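29 October 2025

Morning

Up at six, porridge, out of the house before the rain got going. The bus was late so I walked the last part along the Kestotthorpe road and got my shoes wet.

Most of the morning went on the corner with the flowered wallpaper. I still like that paper. Araceli chose it in April from the end-of-line rolls, brown with big pale blue flowers and green leaves, and everyone said it would make the place look like somebody's grandmother's hallway. It does, a bit. I have got used to it and would miss it now. The mustard leaves are the part I like least.

The baskets are staying where they are. The long black one with the compartments is the useful one and we agreed it belongs in the middle of the back wall. The white wire one on the left has the little label at the back. The mesh one on the right tips outward, and I would like it straighter, but Nicanor says leave it alone and you can reach into it more easily that way. He may be right. What I don't like is that so little lives in the baskets and so much lives on the floor.

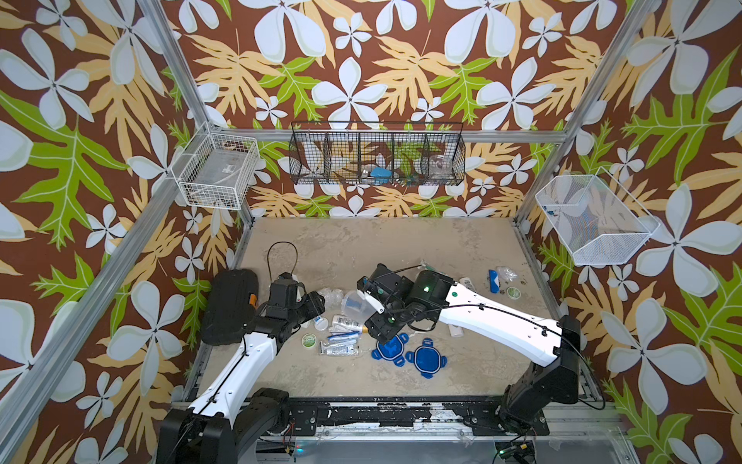

Lunch

Lentils from home. Consuelo phoned while I was eating to say the quote for the new shelving has come in at 419, which is more than I wanted to pay and less than she expected. I said yes. Delivery is by Hirnik again and they will want somebody in all day to sign for it.

Candela came by to drop off her aunt's umbrella and stayed to eat half my bread. She has a cold. She has started her driving lessons and talked about roundabouts until I had to go back in.

Afternoon

Jars, bottles and lids. I have decided the lids are the real trouble. A jar with its lid on, like the clear one with the blue top, is easy to place. The flat blue lid with the tabs is another matter, because on its own it looks like something to throw out, and then a week later you want it. I wrote a note to myself that any lid lying by itself gets matched before anything else is moved.

The white bottle rolls, so it should go in a compartment and not on its side on the floor. The small jar with the green lid can go next to the blue container, same end, so the round things are together. Plastic bags are to be folded flat. I have said this before. There was a crumpled one beside the blue container and it takes up as much room as a jar would.

Yae wants everything sorted by size. I would sort by color, which is faster for me to check. We left it undecided and she went off to catch the 2 o'clock train to Valcárcel.

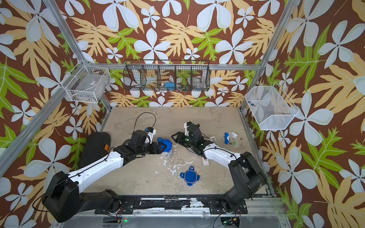

Evening

Home by seven. Shoes stuffed with newspaper and put by the radiator. Soup, then the ironing, which I did not finish.

Did the accounts at the kitchen table. With the shelving paid for there is 2845 left for the year. I had hoped to keep it at 3000, so no more wallpaper.

Looked through my own kitchen cupboard before bed and found four lids with no boxes. Put them in a bag by the door.

Tomorrow: ring Hirnik, buy cough drops for Candela, ask Yae about size or color again.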